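Getting Started with the Doltetach Faucet Task Pack
Posted May 17, 2026 by Ilari Ahonen

The Doltetach faucet pack is a paid add-on for the Kultamis simulator. You get a table, an arm and a tap with no plumbing, and your job is to teach the first to ignore the other two. Sorry, the second to move the third. I bought the single-seat license with my own money, and my sink at home still drips.

What you need

Kultamis installed and able to open its own demo without crashing
The pack's license file
15 GB of free disk space
A weekend, or one evening if you skip the manual and regret it

Step 1. Unzip the pack into the Kultamis assets folder. The installer offers to do this for you and picks the wrong folder. Say no.

Step 2. Open the Tasks menu, choose Faucet, then Single Lever. Leave randomization off for now. The manual recommends turning it on right away, and the manual has never had to debug anything.

Step 3. Press Reset, then Home Above Handle. The arm should come down over the table and stop before it touches anything. If it goes straight through the tabletop, your collision meshes didn't load. Go back to Step 1 and think about which folder you used.
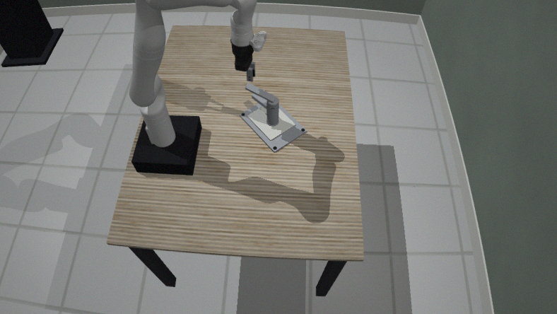
Step 4. Set the approach speed. The default is fine for a sales video and far too fast for learning anything. I drop it to 6 on the slider, which has no units, so don't ask me six what.

Step 5. Decide how you want to move the lever. You can close the fingers on it or just push it from the side. Pushing is less elegant and works more often. The pack scores both the same, and so would I.

Step 6. Run a batch of 300 episodes and go make lunch. With the stock Okabe controller I got 53 percent on my first batch, mostly pushes. The misses tend to look alike: the fingers slide over the top of the lever and carry on with great confidence.

Step 7. Now turn on randomization and watch your number fall. Start with base rotation only. Add handle angle once you've recovered emotionally.

Is it worth the money?

If you already use Kultamis, probably. The physics are steady and resets are quick. The Davik pack has more fixtures for the price, but its handles feel like they're set in cement. Doltetach says two-handle faucets are coming in June. They didn't say which June.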